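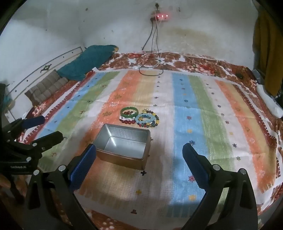
Shelf label pilot, notebook entry
27 April 2026

Went through the Proscombe store data again this morning. Short version: I don't believe the headline number yet.

What we were told: the stores with the "high in salt" shelf labels sold fewer of the labeled soups than the stores without. True as far as it goes. But the labeled stores were also the ones that moved soup to the bottom shelf in December, and no one wrote down which day. If you put a product at ankle height, people buy less of it with or without a warning.

Counts, so I stop looking them up:
Receipts usable after cleaning: 1,662
Receipts with at least one labeled item: 530
Exit surveys matched to a receipt: 138
Of those, people who said they noticed the label: 41

So fewer than a third of the matched shoppers say they saw the thing. I'd like to know how a label that most people missed is supposed to have done all that work. Possible answer is that they saw it and forgot by the time they got to the door. Possible, but then we should stop using the survey as support for anything.

Also worried about what went into the basket in place of the soup. Looked at a handful by hand. Several had instant noodles, which carried no label because the supplier (Gavex) hadn't sent the nutrition sheets. Noodles are not a win. We need total salt per basket, and right now we only have salt for the labeled shelf.

Stasance sent over their write-up of the same kind of trial. They used an online store with pretend money. Big effect, nice charts. I would eat better with pretend money too. Don't cite it next to ours as if the two agree.

Shih scale: reran the label wording through it. The stronger wording scores as more worrying, fine, but the scale asks how worried you feel while you are staring at the label. Nobody shops like that. Leave it in the appendix.

To do before anyone talks to the stores:
- get the shelf move dates, in writing
- chase Gavex for the noodle sheets
- redo the comparison with only the stores that kept soup at eye level, even if that leaves us with very few
- total salt per basket, all products
- take "reduced salt intake" out of the draft title. We measured purchases. What people ate at home we don't know.

Tried the eye-level comparison quickly with the stores I'm fairly sure of. The gap shrinks a lot. Not writing the figure here until the dates are in, or it will end up on a slide.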